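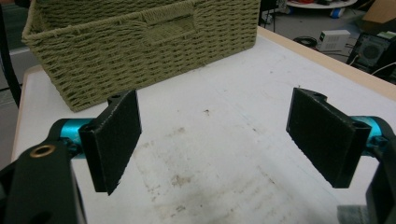 4.2 Demonstration at the open day

The second part of the study took place in September, during the open day of the Garnton workshop. Visitors could try the hand-held gripper at a white table, with the same kind of parts that we used in the laboratory sessions at Miltthorpe. In total 184 people came to the stand, and 20 of them agreed to stay for the full task of 5 trials.

Figure 3. Hand-held gripper with open fingers above the work table; a woven basket stands on the far side.

Each visitor first watched one trial done by a member of the team, and then received the tool. We gave no spoken advice after this moment — only the printed card of the Stitimell protocol, which was left within reach. Two visitors asked to stop before the last trial and their data are not included in Table 2.

The questions that visitors asked were written down by Clotilde Gilbert. Most of them were concerned with the force of the fingers and with the price of the tool. The coding of these notes follows the Royer scheme, as in Section 3, with one category added for remarks about comfort of the wrist.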